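How do you catch up on a soap after missing months of it?

Posted by Retno Jugah, December 2024

Okay, please be kind, I know this has probably come up before. I used to watch Hanrahan every single day with my mom, and then in July I changed jobs and the new schedule put me at my desk right when it airs. I told myself I'd record it and catch up on weekends. I did that for two weekends! Then the recordings piled up and the box started deleting the old ones, and now I've got a hole in the middle of the story that I could drive a truck through.

When I left off, Nuria had just found the letter in the boathouse and was about to tell Steken that he wasn't the baby's father. I turned it on over Thanksgiving and she's MARRIED to him?? And her sister is running the hotel, and there's a man in the hospital with his face bandaged who everybody calls "the doctor." I was so lost. My mom tried to explain it over the phone but she tells stories out of order and she can't stand Nuria, so I don't fully trust her version.

There must be 100 episodes I haven't seen. Do I start back in July and watch everything? Read recaps? Just jump in and hope? I really don't want to quit, I've been with these people since high school.

Mairéad Tully

Don't watch them all. I tried that a few years ago when I had my gallbladder out and I burned through my whole recovery on a kidnapping plot that they dropped anyway.

What I'd do is watch the Friday episodes only. Soaps save the big stuff for Friday, so you get the slap or the wedding or the car going off the bridge, and then you can pick up the rest from people standing in kitchens talking about it for a week afterward. They repeat everything! If a thing matters, somebody will say it to Steken, then to the priest, then to Steken's mother.

The ones you should watch all the way through, in my opinion:

The boathouse fire, all five days of it. It explains the bandaged man (I won't say more, but pay attention to who was wearing the watch).

The hotel party, where the sister gets the shares. It's slow, but the last ten minutes are some of the best acting this show has had in years.

The wedding. You need to see Nuria's face when the side door opens.

You can skip the whole trip to Drevumard. I mean it. It went on for 9 episodes and it was two people in a cabin arguing about a map. The writers clearly had a budget problem that month.

I'd also stay away from the comments under the recaps until you're caught up. There's a person there who spoils everything in capital letters.

As for fitting it in, I put one on while I do the dishes or set things out for supper and I get through two or three a week without noticing.

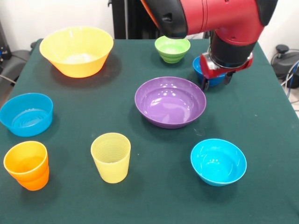

The talky episodes are perfect for that, you can listen with your back to the TV and only turn around when the music gets loud. I save the Fridays for when I can sit down — those you have to look at, because half of it is people staring at each other.

And go easy on your mom. She's right about Nuria.

Teresa Dolan

just start from today. it's a soap, you'll know everyone's business by next Wednesday. I missed 200 episodes when we moved and the same two people were still fighting over the same hotel

Mairéad Mulcahy

I mostly agree with the other Mairéad (hi!), but I have to stick up for the Drevumard episodes. Yes, the map stuff drags. But that's where Steken finally talks about his brother, and if you skip it, his being so rotten to the priest all fall makes no sense. He just looks like a bully. I'd watch the first one and the last one and leave the seven in between.

I'd also read the recaps before each Friday episode, while you have your coffee. They're badly written and they mix up the twins constantly, but they'll tell you who's speaking to who.

Retno Jugah

Thank you all! I watched the first day of the fire last night and I already have a theory about the watch. Please don't tell me if I'm wrong. Mom says hi to Mairéad Tully and would like to discuss Nuria with her at length.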